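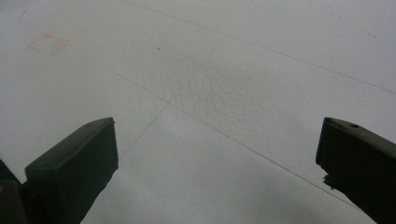 A pale, matte work surface in soft, even light.

Glass Jars: Getting Them Clean, Getting the Lids Off, and Keeping Them in Order

Most of the dry goods in our kitchen live in glass jars with metal screw lids. Some I bought, but most once held pasta sauce or pickles. They last for years if you treat the lids right, and the lid is the part that usually goes first.

I do all my jar work on a light-colored board or counter. Glass is easy to check against something pale. You'll see a hairline crack or a chip on the rim that you'd miss on a dark countertop, and stray grains of rice or sugar show up too. If your counter is dark, lay down a white cutting board or a plain white dish towel.

Before you fill a jar

Run a fingertip along the outside of the rim, slowly. If it feels rough anywhere, stop and look at it under a good light. A chipped jar goes in the recycling or gets used for pencils, never food. Then look inside the lid. A little dullness is fine. Rust, or a coating that has started to lift, means the lid is finished. Replacement lids are cheap, but take the old one to the store with you. Two lids can look the same size and have threads that don't match.

Wash the jar in hot soapy water and let it dry upside down on a rack overnight. Flour or brown sugar put into a jar that looks dry but isn't will clump at the bottom, and you'll be chipping it out with a butter knife in March. Dry the lid by hand right away. Water sitting in the rolled edge is how rust gets started.

Stuck lids

The usual mistake is to squeeze the jar harder. Your hands are already strong enough to hold it. What they need is grip. Set the jar down on a flat surface, hold it low on the body with one hand, and turn the lid with the other. A wide rubber band around the edge of the lid helps a lot, and so does a dry rubber glove.

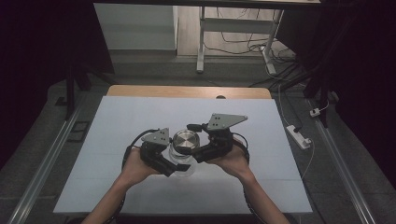 If it still won't turn, run warm water over the lid only, for a minute or so, and dry it before you try again. Metal expands faster than glass, and that small difference is often enough. Don't use boiling water on a jar that came out of the refrigerator. I lost a full jar of my aunt Pallavi's lime pickle that way, and the kitchen smelled of it until the weekend.

For a sticky jar – honey, jam, molasses – the trouble is sugar dried in the threads. Stand the jar upside down in a shallow dish with just enough warm water to cover the lid, and give it ten minutes. When you do get it open, wipe the threads with a damp cloth before you close it again.

I don't bang lids on the counter. My father did, and his counter had the marks to prove it.

Getting labels off

Soak the jar in warm water with a little baking soda and peel the paper. Rub what's left with cooking oil, leave it for an hour, and scrape with an old plastic card. Wash twice with dish soap so the next label will stick.

Weighing what's inside

Weigh each jar empty and write the weight on the bottom with a grease pencil. My usual sauce jar is 286 grams without its lid and 314 grams with it. I write down both and circle the one with the lid. After that you can put the closed jar on the scale and know how much coffee or rice you have left without pouring it out. 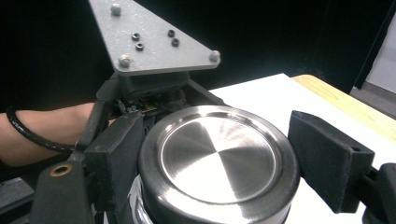
Leave some room at the top of anything you scoop from. An inch is enough for most things. For flour I leave two, or the measuring cup pushes it over the side.

Storing them

Keep heavy jars between knee and shoulder height. I had mine on the top shelf for a long time, and reaching up for a full one with damp hands is a bad habit. Put the taller ones at the back, and label the lid as well as the side if they're in a drawer.

Store empty jars with the lids off. A closed empty jar picks up a stale smell that takes real work to get rid of. I keep the lids in a shoebox, sorted by size. If a jar already smells, put in a spoonful of baking soda, fill it with warm water, and let it stand until morning.

Comments (4)

Lalit Awasthi
The rubber glove works. I used to slide a spoon under the edge of the lid to let the air in, but it bent the lid and it never sealed right afterward.

Vlasta Havlíček
Does the grease pencil come off in the dishwasher? I've been using tape and it turns to mush.

Kiran Tripathi
Vlasta, mine fades after three or four washes. I keep a list taped inside the cupboard door with all the weights on it.

Svend Grímsdóttir
For pickle smell I put the open jar on a sunny windowsill for two days. The lid needs it more than the glass does.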